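Cuvar Forum > Home and Trade > Surfaces and Flooring

Topic: Etching or staining on a pale worktop?

fsemeniuk
Posts: 157
Wednesday, 19:42

I have a dull patch on a polished marble top, sold to me by a yard in Mernbridge. The patch is only visible under low side light. A fingertip passes over it with no step. I have tried a baking soda poultice, left under cling film overnight, then a second one for two days. No change in tone either time. 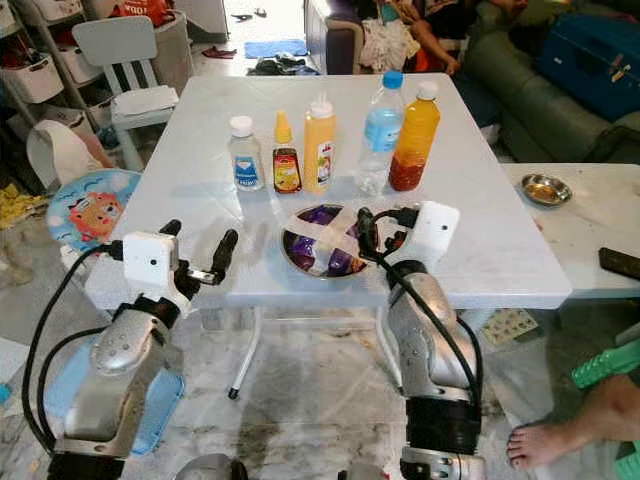

The sealer went on in November, one coat, wiped back after ten minutes. Water still beads on it. My reading is that the sealer has failed locally and something has soaked in. Should I strip the lot with solvent and reseal, or try a stronger poultice first?

Fedir Semeniuk

javameck
Posts: 3782
Wednesday, 20:15

Neither. A stain darkens the stone and an etch removes the polish. If the patch is dull and no darker than the rest, it is an etch, and a poultice has nothing to draw out. Lemon juice, vinegar, descaler and some bathroom sprays will all do it within a minute or so.

Sealer slows down absorption. It does not stop acid reacting with calcite at the surface, so beading water tells you nothing either way.

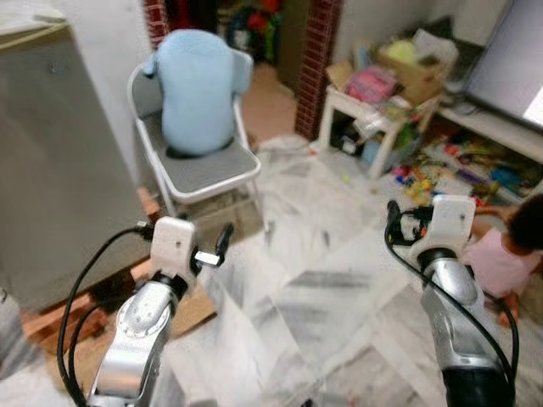

For a light etch, use a marble polishing powder with a damp white pad at low speed. Keep the slurry wet, rinse, dry and look at it from the side before going again. Do a test spot near the wall first.

demchenko_z
Posts: 712
Wednesday, 21:03

I agree on etch versus stain, but I disagree on the powder. Most of them contain oxalic acid, and in unpractised hands you get a bright disc in the middle of a satin top, which is harder to hide than the original mark. If the finish is honed, a fine abrasive pad by hand is safer.

Before any of that, confirm that it is marble. Plenty of veined tops are printed laminate or resin. Put one drop of vinegar on an offcut or on the underside. Marble fizzes, the others do nothing.
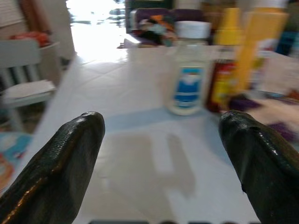
Low angle across a pale top, with a soft grey shadow on the near part.

Zakhar Demchenko

javameck
Posts: 3783
Wednesday, 21:20

He said polished, so the honed case does not arise. Used wet and for short passes, the powder is fine. I have seen more damage from hand pads, as people press harder on the worst spot and leave a dip that shows in reflections.

Vinegar test seconded.

demchenko_z
Posts: 713
Wednesday, 21:34

Sellers say polished for anything with a shine on it. I would want the test result before recommending either method. 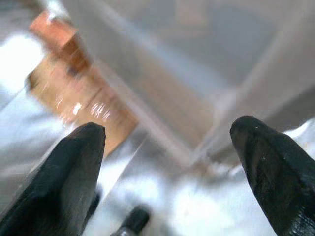
Black gripper, fingers wide apart, nothing held.

fsemeniuk
Posts: 158
Wednesday, 22:10

Vinegar on the offcut fizzed straight away, so it is calcite of some kind. The offcut has the same shine as the top. I have been wiping down with a limescale spray, and the label lists citric acid. That has now gone back to the bathroom.

I will try the powder on the offcut first – two short passes, kept wet – and compare it against an untreated strip. If it comes up brighter than the surrounding finish I will go to the hand pad.

demchenko_z
Posts: 714
Wednesday, 22:18

Sensible. Use pH-neutral soap from now on, and let the stone dry overnight before you judge the result.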